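*27 Oct 2023 – Session notes, Table Service and Breakfast Basics, Willemura evening course*

Welcome back, everybody, and thank you for bearing with the room change. As promised, I have written up most of what we talked through, plus a few things I meant to say and forgot because we got so happily sidetracked by the jam question (more on that further down, I haven't dropped it!). Please keep these pages with your April handout, as the two overlap a bit and I'd like you to have both when we get to full place settings.

## Where we left off

Last time we covered hot drinks and the order in which they go out. Tonight was all about the plain bread-and-pastry plate, the one most guests see first in the morning and the one that tends to get the least care. I spent my early years in the breakfast room at the Irnesitz, a house with 38 seats and a very small pantry, and I can tell you that a pastry set down nicely on a clean plate bought us more goodwill than anything on the lunch menu.

## The surface

Start with the table itself. Wipe it, dry it, and then crouch down and look across it toward the light, which shows up every smear you missed from above. If you are using a mat, lay it flat and square to the table, and leave an even band of tabletop showing along the sides if you can.

Felt mats came up several times, so let me put down what I said:

- They are kind to the ear. A plate set on felt hardly makes a sound, and in a small room that is a real pleasure.
- They hold on to crumbs. Shake them outdoors after service and then go over them with a soft brush.
- Speckled gray hides a good deal between brushings, so brush on schedule even when the mat looks fine to you.
- Coffee spills should be blotted, never rubbed.

## The plate

Hold it by the underside and the very edge of the rim, with your thumb kept off the well. Check it under the lamp before it goes down. White glaze shows fingerprints wonderfully well, and so will your guest's reading light!

Set the plate first, empty, and bring the pastry to it. I know some of you were taught to plate up in the kitchen and carry it all out together, and for a busy room that is quite right. For practice, though, I want the two steps kept apart so you can think about each one.

## The croissant

Now for the part everyone enjoyed. A croissant wants a light hold, around the body and well away from the tips, and just enough pressure that it doesn't slide. Squeeze and you flatten the layers; pinch an end and it may come off in your hand. Lower it all the way to the plate before you let go – even a small drop sheds flakes over the rim.

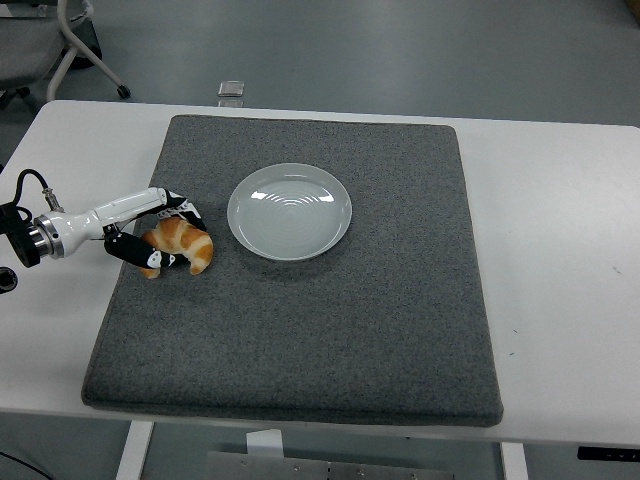 *Fig. 2. White plate and croissant on a gray felt mat, with the croissant still to the left of the plate.*

I like the curve facing away from the guest and both tips pointing toward them, but the Gebru handbook has it the other way around, and I won't mark anybody down for following it. Pick one and do the whole table the same.

As for the jam: it goes in its own little dish, to the right, with its own spoon. We can argue about butter next week.

## For next time

1. Practice the two-step setting at home, with any plate and any roll you have handy.
2. Read the section on side plates in the Zaseo booklet and bring one question.
3. Bring a clean, dry cloth. The ones in the cupboard have seen better days.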